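Household Materials, evening course
Handout 3: Looking after a wooden table top
Tutor: Rachid Abou Zeid

Most advice on wooden tables is written by people with a bottle to sell, so please read this handout with the same doubt you would bring to theirs. Before you reach for any product, find out what you are cleaning. Run a dry hand along the grain, then across it. Look for darker lines and work out whether each is grain, a seam or a crack. Pale tops are harder to judge than dark ones, as glare hides a lot.

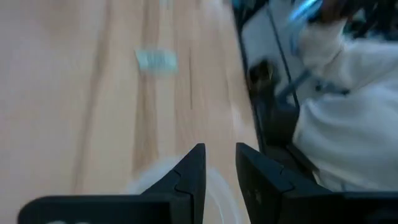
Small flat things get left behind when people tidy, and a cloth will happily go round them for weeks. Clear the top completely first. I am not convinced by "wipe around it" as a method, whatever the Drametti leaflet says.

On shine: a glossy top is widely taken to be a clean one. I doubt it. Polish reflects light very nicely over a layer of grease. Crouch until your eye is nearly level with the surface and look towards the light. Smears show up far better from down there.

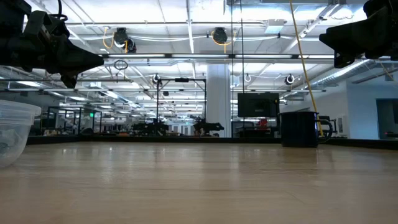 Mugs get blamed for most marks. Some of that is fair, but plastic tubs with a damp base can sit unnoticed for much longer. Lift everything, including the things you are sure are dry.

Moataz Abdelaziz swears by two coats of Jukance wax. He may be right, though I have yet to see it compared with a plain damp cloth.

For next week: clean half a table your usual way and half with water only. Ask someone else to say which is which. Bring notes.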